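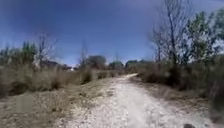 I have a soft spot for the grease gun, so you should know going in that I'm not neutral on this. For going on three years I've helped look after one outdoor rover, a four-wheeled machine from Skirlow that we call Plukum, and in that time I've come to hold one opinion so firmly that my family now changes the subject when they see it coming. I think a field robot should be looked after in the field. I mean the weekly work too, the checking and tightening and cleaning and setting of cameras, all of it, done out where the machine earns its keep and with the same dust blowing over it.

When Plukum came to us we did things the proper way, or what I'd been taught was the proper way. The rover drove its track at Baken, came back on the trailer, got hosed and blown out in the shop, had its wheels checked on a nice flat concrete floor under good lights, and went back out on Monday looking like it had been to church. I loved that shop. There was a radio, and a stool that was the right height for the wheel hubs. And for months the rover would pass every check we had and then start pulling left inside the first 50 meters of gravel.

Genalyn Macapagal is the one who worked it out, and she did it by being stubborn about tire pressure. We had been setting the pressure on concrete, cold, at seven in the morning, to the number in the manual. She took the gauge out to the track at two in the afternoon and did it again after the rover had been rolling a while, and the two left tires didn't agree with each other or with the sheet. One valve had been seeping. On the smooth floor the difference never showed, and on loose stone it was plenty. I'd looked at that valve more times than I care to say.

So we moved. We put a folding table, a tarp, a box of hand tools and a compressor in the back of the truck, and started doing the weekly service right at the trackside. I grumbled about it! I'm not a young woman and I like a stool. But inside a month I had changed my mind, and I've been pestering other people to change theirs ever since.

Dust is most of it. Our dust out there is pale and fine, almost like flour, and it gets into the fan screens, the wheel seals and the little gap around the camera window. In the shop it had all been shaken loose on the trailer ride, or half of it had, and what we blew out told us very little. Out on the track you open the side cover and there it lies, exactly where the air put it. You learn which seal is letting go by looking at which way the dirt is drifted. We found a cracked gasket on the drive housing that way, with no instruments at all, only Genalyn's finger and a streak of gray where there ought to have been clean grease.
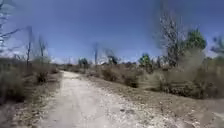 Then there are the eyes. A camera mount that is tight enough for a parking lot may not be tight enough for a washboard track, and you won't find that out by wiggling it with your hand. I know because I'm a champion wiggler. What we do now is drive a short stretch at working speed, stop, look back through what the camera saw, and watch how much the near brush smears compared with the far trees. Some smear in the close stuff is only the machine moving past it. If the horizon starts to shiver as well, I get out the wrenches. It takes a few minutes, and it wants a real skyline and real bumps to do it with. We tried it once in the shop with a checkerboard taped to the wall and a length of two-by-four to roll over, and learned mainly that the two-by-four was warped.

Light matters more than I expected, too. Bright sun on chalky ground is hard on a camera, and the exposure settings we'd fussed over indoors washed the track out so badly that the steering had very little edge to follow. We set them outside now, near midday, when the ground is at its brightest, and check them again late in the afternoon.

People who run tidier outfits than ours have good arguments against me, and I'll give them their due. You lose screws outdoors. I've dropped an M4 in the gravel and spent a quarter of an hour on my knees looking for it, and then gone and gotten another one from the box as I should have done to start with. You can't open anything delicate with a wind up, and I wouldn't let anyone unseal the Giáp controller out there if they begged me. That one goes back to the bench in a closed bag, and so does anything with a ribbon cable in it. Heat is a real worry in July, for the batteries and for the people, and we quit at one o'clock whether the list is done or not.

The manual wants a full inspection every 1000 hours, and I don't argue with the manual on that. The rover has 2751 on the meter as I write and has had both of the inspections it was due, indoors, with the lights on. But the 179 entries in our trackside notebook are what I'd grab if the shed caught fire. They say things like "rear left hub warm, front left not" and "squeak on the bend, gone by the second lap." Most of them came to nothing. A handful saved us a motor, by my reckoning, and I couldn't have told you ahead of time which handful.

I showed the notebook to my cousin Huia Paewai, who keeps orchard sprayers running and has no great love of robots. She read four pages standing up and asked why anybody would do it another way. I told her about the stool.

If you have a rover of your own and a shop you're fond of, try one month of services at the trackside before you write me the letter I can feel you composing. Bring a tarp with a light color so the small parts show up, and a soft brush for the camera window, and more water than you think you'll drink. Set the tires after the machine has been rolling. And keep the notebook in pencil, since our ballpoints all clogged with dust by the second week.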